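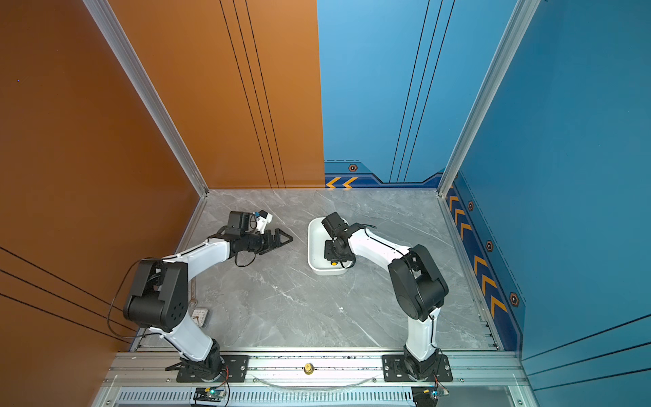
Unit 9, bench layout and set-down. Read with the Ferkwood tool list. Bring the layout sheet from the January session.

## 1. Terms

**Work surface.** The whole top of the bench, edge to edge, including any part that cannot be reached comfortably.

**Working zone.** The part of the surface where the task is done. It is drawn on the layout sheet as a closed outline.

**Set-down.** The act of putting a thing on the surface with the intention of picking it up again. A thing put down without that intention is *left*, and is treated under section 5.

**Container.** Any tray, box or dish with a raised rim. A mat is not a container for the purposes of this unit.

**Loose item.** Anything on the surface that is neither fixed to it nor inside a container.

## 2. The surface

Bench tops in the Skakatbridge rooms are of three kinds: plain light, plain dark and patterned. A patterned top, such as gray marble, hides scratches and dust well. It hides small gray or white parts equally well. A steel washer dropped on a veined gray surface may lie in full view and still be missed on two passes.

Color contrast should be considered before the task begins:

- Bright metal on gray: poor. Use a container or a colored mat.
- White plastic on gray marble: fair where the rim casts a shadow, poor under flat light.
- Yellow on white: acceptable for objects larger than a fingertip. Thin yellow items (ties, sleeves) can wash out under strong overhead light.
- Black on gray: good, except in the shadow of a tall object.

Side walls change the result. A wall of strong color throws a tint onto the nearest part of the surface, and glossy white items pick it up readily. With orange on one side and blue on the other, the same white tray can look warm at one end of the bench and cold at the other. Color judgments (insulation codes, heat tint on steel) are therefore made at the center of the surface or taken to the inspection lamp.

Walls on two sides also reduce access. Items can be reached from the open sides only, and the corner between the walls becomes dead space. Mark it on the sheet with diagonal hatching. Nothing needed during the task is set down there.

## 3. The tray

The standard container for this unit is a white rectangular plastic tray. Its position is the first thing drawn on the sheet after the outline of the surface.

1. Place the tray near the center line. Center-back is preferred where the front of the surface is needed for work.
2. Keep the long sides parallel to the bench edges unless the sheet shows otherwise.
3. Check that the approach from above is clear. A rim that has to be reached across another item will sooner or later be knocked.
4. Put one kind of item in each tray. If two kinds must share, fit a divider.

A tray holding a single small object is a correct use of a tray. Students often remove the tray when only one part remains, on the grounds that it takes up more surface than the part does. The part is then a loose item and has to be recorded as such.

Picking from a tray differs from picking from a flat surface in one respect – the rim limits the angle of approach. An object in the middle can be taken from any side. An object against the rim can be taken from above or from the open side, and an object in a corner usually has to be moved before it can be lifted. Parts are placed toward the middle for this reason. Students who slide parts in over the rim should expect them to end up against the far side.

## 4. Hand tools

A wrench in use lies inside the working zone, handle toward the user. A wrench not in use goes back to the rack or to the tool strip along the side of the bench.

The common fault is the intermediate position: a thin wrench near the edge of the surface, partly under something larger. It remains visible from one seat and is hidden from the other. At the end of the task it is reported missing by whoever sits on the wrong side. In the tool count, an item that can be seen only in part is recorded as present but marked *P* (partial), and the *P* must be cleared before the sheet is signed.

Flat tools are worse in this respect than thick ones. A thin gray wrench has little height, casts a narrow shadow, and has much the same tone as a gray top. Tape on the handle is allowed. Use one band, placed 30 mm from the end, in any color not already present on the walls or containers.

## 5. Clocks and other reference items

A small clock with hands may be kept on the surface for timed tasks. It is a reference item: it is looked at and not handled. Reference items are governed by three rules.

- The face must be readable from the working position without moving anything.
- The item stands or lies outside the working zone.
- No tool is stored against it or on top of it.

A square clock lying flat is readable only from above. If the user is seated, stand it up or move it closer. A clock that has drifted under or behind taller equipment no longer serves as a reference item. Record it as *left*, and either reposition it or take it off the surface.

Phones are not accepted as timers in this unit.

## 6. Cables

Cables crossing the surface are drawn on the sheet as single lines. A cable that loops above the surface is drawn dashed, with the lowest point of the loop marked by a cross. No container is placed below a cross. Cables that follow a fixed structure along its full length need not be drawn.

## 7. Exercise

Work in pairs. Allow 30 minutes.

a. Draw the surface outline, walls, posts and fixed items at your bench. Use 2 mm squared paper.

b. Hatch the dead space.

c. Place one tray, one clock and one wrench on the surface. Draw each in position and label it *container*, *reference* or *tool*.

d. Exchange sheets with your partner. From your own seat, list every item you can see only in part.

e. Move the smallest number of items that clears every *P*. Draw the new positions in a second color, with an arrow from the old position to the new one.

The sheet is handed in with both colors visible. Do not erase the first layout. Replacement sheets are kept in the drawer under the rack and should be requested before step c.

Revised April 18, 2019. Section 6 replaces the separate cable note.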